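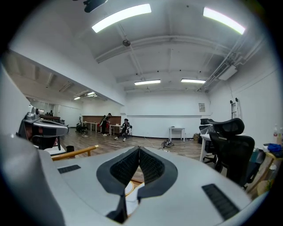 Ticket opened by: Ro-un Ki
Date: October 9, 2020
Product: Hulorby hub with Fondine room sensors
Subject: Hallway and living room lights turn off while people are still in the room

The lights in our living room turn off by themselves in the evening, although somebody is sitting there. It is a ground floor apartment in Dinduvska, and the Hulorby hub controls all the lights in the living room and the hallway. To make clear at which height the trouble starts, please look at the pale wooden armrest on the left of the photo: when my arm rests on an armrest at such a height and I only move my hand, the Fondine sensor on the wall reports an empty room. When I lift my arm to my shoulder, it reports presence again. I would like to know if this is a fault in the sensor or a wrong setting in the hub.

My setup is the following.

Hub: Hulorby, connected to the router by cable, standing on the shelf in the hallway.
Sensors: 4 Fondine room sensors, all battery powered. They are in the living room, hallway, bathroom and kitchen.
Lights: ceiling light and floor lamp in the living room, ceiling light in the hallway. The bathroom and the kitchen have normal switches and are not part of this problem.
Hub name in my network: Vlad. I mention it because you will see this name in the log.

The rule for the living room is simple. If there is presence and it is dark, turn on the ceiling light to 90 percent. If there is no presence for 20 minutes, turn off everything. The hallway has the same rule with a shorter time. I made both rules with the assistant in the app and I did not edit them by hand.

What I expected: the lights stay on as long as somebody is in the room, also when this person is reading.

What happens: the lights turn off after a time that is much shorter than the time in the rule. Sometimes the hallway light turns off in the same second as the living room light. This is strange for me, as the two rules should not know about each other.

What I have tried already:

Changed the batteries in the living room sensor. No difference.
Cleaned the front of the sensor with a dry cloth. No difference.
Restarted the hub from the app. It worked correctly for one evening, then the same problem again.
Changed the sensitivity from medium to high. The sensor now reacts to the curtain when the window is open, but the lights still turn off.

I have not done a factory reset, and I would like to avoid it. My mother lives with me, and the night light rule is important for her. If this rule is lost I must make it again and test it when she is asleep.

The log is attached from the app. I hope it is complete.

Reply from Fondine support

Hello, and thank you for the detailed report. We have your log. Before we look at the sensor, could you please check these things for us:

1. Open the living room sensor in the app and tell us the signal value.
2. Tell us the mounting height of the sensor and which wall it is on.
3. Open the Rules page and check whether there is any rule with the word "Away" in the name.

Please leave the sensitivity on medium while we test.

Reply from Ro-un Ki

Thank you for the quick answer. I put the sensitivity back to medium.

1. The signal value of the living room sensor is 32. The hallway sensor has 90, but it is very near to the hub. I don't know which value is good. The help page shows only the colors, and mine is yellow.

2. The sensor is above the door, a little lower than the top of the door frame. The sofa is on the opposite side. There is a bookcase between them, but it is low and it does not hide the sofa when you stand at the door.

3. Yes, there is one rule with the name "Away lights". I did not make it. It is gray in the list, so I thought it was turned off. When I press on it, the app shows "Managed by hub" and I cannot open it.

I have one more observation. Yesterday I sat on the sofa with the app open and watched the status of the sensor. I moved my hands as I normally do when I knit. The status stayed on "Clear" the whole time. Then my mother walked through the room to the kitchen and it changed to "Presence" at once. So the sensor is seeing large movement, but small movement near the armrest is not enough for it.

Reply from Fondine support

Thank you, this helps. There are two separate problems here.

The first one is the position. A Fondine room sensor sees movement across its view much better than movement toward it. Above the door and facing the sofa, small hand movements are hard to detect. We recommend the side wall, at the height of a light switch or somewhat higher, with the sofa to the left or right of the sensor.

The second one is the "Away lights" rule. In your log we see that the hub goes into Away mode each time the living room and hallway are both clear. It does not wait for the time in your own rules. A gray rule is hidden from editing, but it can still run. To turn it off, go to Settings, then Home Modes, then Automatic Away, and set it to Off.

Please do the second step first and use the system for one evening before you move the sensor. Then we know which change has which effect.

Reply from Ro-un Ki

I turned off Automatic Away. In my app the path is a little different: Settings, then Household, then Home Modes. Maybe you can correct this in the help page too, I lost some time with it.

Result after one evening: the hallway light and the living room light do not turn off together anymore. The living room light still turned off one time, but it was after the full 20 minutes. I checked this in the log. So the rule is now doing what it says, and what is left is that the sensor does not see me.

May I ask why a rule in gray color can still run? In every other app I use, gray means off. I would never have found it alone.

I will move the sensor when I have the right adhesive strips. The old ones took a piece of paint with them, and I don't want to repeat this on the side wall, which is freshly painted.

Reply from Fondine support

You are right about the path, we have passed it to the people who write the help pages. The gray color means "not editable" on that page. We have also reported your comment about it, but we cannot promise a change.

For the strips, any strip made for painted walls is fine, as the sensor is light. Please press the holder to the wall without the sensor first, and put the sensor in the next day.

About the signal: 32 is low but usable. The bookcase is not the reason. If the value goes down further after moving the sensor, please move the hub away from the router. On a shared shelf they can disturb each other.

Reply from Ro-un Ki

The sensor is now on the side wall, a bit above the light switch. I repeated my test on the sofa with my arm on the armrest — reading, knitting, and also with the phone. Reading is still the hardest for it. When I turn the pages it sees me, and between the pages it shows "Clear", but it always came back before the time was over. The light did not turn off during the whole evening.

The signal went down after the move, so I followed your advice and put the hub on the other end of the shelf, as far from the router as the cable allows. The value is now better than at the beginning and the color is green.

The night light rule for my mother is still there and it works as before. I was a little afraid for it when I turned off the Away function, but they are not connected.

Two small questions remain, and they are not urgent:

Is it possible to use the hallway sensor as a second condition, so that the living room light turns off only if somebody passed the hallway first? I found "Add condition" but it only offers me the time and the brightness.

Does a hub update turn Automatic Away on again? I read in the app that an update is planned for November, and I would prefer to know it before.

Reply from Fondine support

We are glad to hear the light stays on. For your questions:

A second sensor as a condition is not available in rules made with the assistant. You can make a new rule with "Start from blank", and there the list of conditions is longer. Please keep the old rule and only turn it off until the new one is tested.

The update should keep your Home Modes settings. We still suggest that you look at the Household page once after it is installed.

We will set this ticket to Solved. If you reply to it, it will open again.

Reply from Ro-un Ki

Thank you, I found "Start from blank" and I will try it when I have a free afternoon. You can close the ticket. I will write here again if the setting is changed after the update.

Status: Solved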